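Workshop Notes, November: The Nisel Arm and the Drawer Task

The bench arm under construction in the Dumitrescu Street workshop has been given the name Nisel, and this entry records the work completed on it during the past month. The previous entry concluded with the base plate and the shoulder joint. Readers who wish to follow the wiring should consult that entry first, as the color code has been retained without change.

The elbow servo has been replaced. The original unit, purchased secondhand, developed play in the output gear after 200 cycles under load, and the tip of the arm wandered accordingly. The replacement is a Brovura metal-gear unit of the same footprint. It required new screws and a slightly longer horn. The bracket was reprinted in a stiffer filament, with 6 mm walls at the mounting holes, and has shown no cracks to date.

Power is now supplied separately to the motors and to the controller. Under the earlier arrangement, both drew from one supply, and the controller would restart whenever the shoulder and elbow moved together. A common ground was kept between the two supplies. The restarts have not recurred.

The control software was revised by Kirsten Fogh, who shares the bench on Wednesday evenings. Her version limits acceleration at each joint and logs every commanded position to a plain text file. The log has already proved useful in tracing a fault in the wrist cable, where a crimped pin was losing contact at one end of the travel. The pin was recrimped, and a tie was added for strain relief.

With these repairs made, attention has turned to the first practical task, the opening and closing of small cardboard drawers. The choice was a matter of scale. The arm has a modest reach and a limited payload of 300 grams, and a light drawer with a tab on the front makes a reasonable demand on both. The fingers must close on a narrow target, and the pull must remain straight or the drawer will bind in its sleeve.
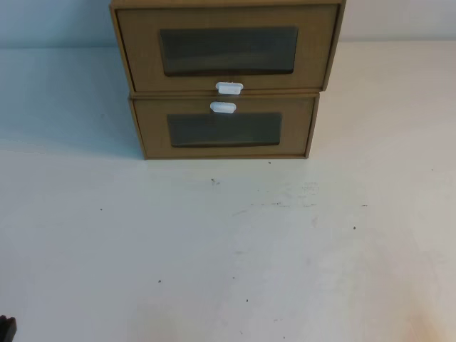

How is the arm kept from dragging the whole box forward when it pulls a tab?

The pull is made slowly, with the motor current capped, and the arm stops as soon as the current climbs above the limit. A strip of removable mounting putty under the box supplies the remaining resistance.

The current limit was set by hand and differs between the two directions of travel. Closing requires less force than opening, and a limit suited to opening will push the box back across the table if it is left in place.

Work remaining before the next entry consists of rubber facing for the fingertips, a Pririer limit switch at the base joint, and a revised cable route behind the shoulder. The bracket files will be posted once the hole spacing has been checked against a second print.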